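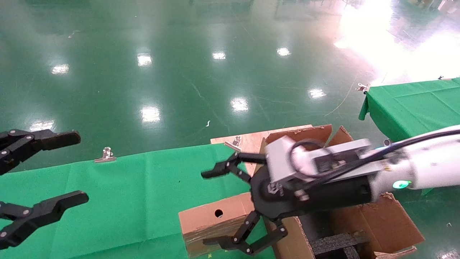
Landry Building, Packing Room
Minutes of the working meeting, 14 Sep 2020

1. Previous minutes
Accepted with one correction: the August carton order was placed with Onavura, and Ziltico supplied only the tape.

2. Table coverings
The green cloths stay. Clips at the corners and along the far edges are to be checked at the start of each shift. Cloth that has slipped is to be pulled flat and clipped again before any box is set on it. A request for fixed rubber mats was discussed and put off until the lease on the room is settled.

3. Cartons
Stock on the shelf is 50 large and 50 small. Large cartons are packed upright with all flaps folded out until the contents have been checked. Small cartons are closed and taped before they go into the outgoing row. Flaps that have torn at the fold are not to be taped over – the carton goes to recycling.
Flat cardboard sheets may be kept on the tables during packing but must be cleared at the end of the day.

4. Padding
Two grades of foam were compared. The thicker grade holds its shape better but leaves less room for the paperwork. Agreed to use it at the base only. Paper fill remains acceptable at the sides.

5. Teltercombe order
The order stands at 4,000 units in 2 shipments. The first is on schedule. The second depends on a revised packing list, not yet received.

6. Actions
Packing room: recount small cartons after the first shipment.
Purchasing: ask Onavura for a price on a heavier large carton.
Office: request the revised list from Teltercombe.

7. Other business
Lighting over the second table – carried over to the next meeting.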